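Workshop tips: fitting a hand and wrist camera to a home-built arm

Notes from the shared workshop build, revised 10th December. They assume the arm already moves under its own controller and the hand has been bench tested.

Cable slack. Leave enough slack at the wrist for full rotation in both directions, then add 100 mm. Route the camera lead separately from the motor leads and tie both to the forearm, never to the bellows. A cable tie on a bellows will cut the rubber in the folds where you can't see it.

Camera position. Mount the camera behind the knuckles and look along the fingers. The hand will fill a good part of the view at this distance. Accept that, provided the thumb tip and all the fingertips stay visible through the full range of travel. Check with the hand open and again with it closed. Our first bracket, cut by Liam Wainwright from aluminium angle, lost the thumb at full closure and had to be packed out with 9 mm of washers.

Focus. Set it at fingertip distance and lock the ring with a dab of nail polish. The bellows will be slightly blurred, being so close to the lens.

Soft items on the floor. A plush rug on a hard floor is a useful test piece for a grasp. Start over the edge, thumb on the rug side and fingers on the bare side, and go for a raised corner if there is one. Come down slowly. Pile compresses before the force reading changes, and the fingertips can meet the floor first. 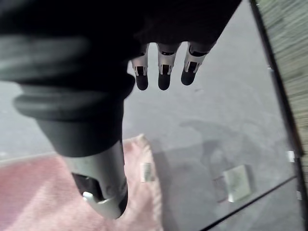

Set the floor height as a hard limit in the controller before running any of this. Measure it with the fingertips, not the palm, and repeat the measurement after every change of bracket. Gudrun Hellwig uses a sheet of paper as a feeler gauge: lower until it drags, raise until it slides.

Glass. Keep a wide margin around any glass panel. Depth readings through it come from whatever lies behind, so enter the panel by hand as a keep-out volume. Wipe off smudges before calibrating.

Shadows. An overhead light throws the arm's shadow onto the work. If your detection picks it up as an object, add a second lamp at the side and diffuse it with baking paper.

Screws. Go over the finger screws after the first hour of running. Use low-strength threadlocker on metal only, as it can craze some plastics.

Related tips
Cleaning rubber bellows without solvent
Labelling a shared parts drawer
Replacing a worn drill chuck
Choosing a bench power supply
Getting solder flux out of carpet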